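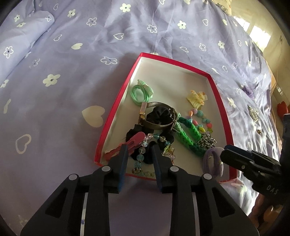
The lab at Doltcombe paid by the finished hour, and an hour was finished when the upload bar turned gray and the word Accepted came up under it. She had done two before lunch. The third was the hair things.

The instructions for the hair things were one page long. Take items out of the box and lay them on a soft surface. Put them back. Change the order each time. Do not hurry, do not tidy as you go, and if an item drops, leave the recording running and pick it up with the gripper. That last line was underlined. In the first month she had thrown away every take with a drop in it, and somebody from the Eder office had written to ask her to stop.

She squeezed the handle and the fingers closed on a scrunchie. Scrunchies were easy. Anything with cloth in it could be grabbed anywhere. Chains were bad. You got one end up and the rest followed or didn't, and often it brought along something you had not asked for. She had learned to lift a chain a little way, wait, and then lift it the rest. It had taken her a week to notice she was doing it.

The wait was what Eder had called about in the spring.

"There's a pause in your takes," the man said. "Right after the grasp. Are you checking the picture?"

"I'm seeing if anything's stuck to it."

He was quiet and she could hear him typing. Then he asked if she did it with everything or only with the tangly ones, and she said she didn't know. He asked her not to change it.

Later they sent her a copy of the report. It was called the Druker report and most of it was tables. They had trained the same arm two ways. One set came from people who had been told to move smoothly and start over after a mistake. The other came from people who had been left alone. Both sets had 1471 takes in them. On cups and blocks the two arms did the same. On cords, necklaces and hair ties, the second arm finished roughly twice as many boxes as the first, and a line near the end said that it stopped after each grasp for a short time before lifting clear. Nobody had programmed the stop. The writers thought it came from a small number of the collectors. They did not say which.

She read that line standing in the kitchen and then read it again sitting down.

Astska was the name of the arm. In June they let the collectors come to Doltcombe and see it. It was smaller than she had expected, bolted to a bench with a tray in front of it. It reached into the tray and took hold of a string of beads by the middle. It raised the string a little and stopped. One end was caught in a comb. The arm stood there, and then it lowered the string, opened, and took it again closer to the comb.

"It looks like it's thinking," the woman next to her said.

She didn't answer. She knew that stop. Her wrist had moved when the arm did.

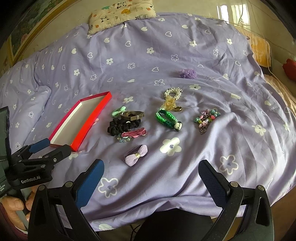 Why would a robot learn more from takes with mistakes in them?

A clean take only shows the job going well. When the arm gets into trouble by itself, it has nothing to copy unless somebody in the takes has been in the same trouble and got out of it.

That was how the guide at Doltcombe put it, reading from a card, and then they were all given coffee and taken back to the bus.

She went on with the hair things through the summer. Once she tried to do a take without the wait, to see if she could. The beads came up with a clip hanging off them, and the clip fell. She left the recording running, picked the clip up with the gripper and put it where it went. Then she did the rest of the hour the usual way, and in the evening the bar turned gray.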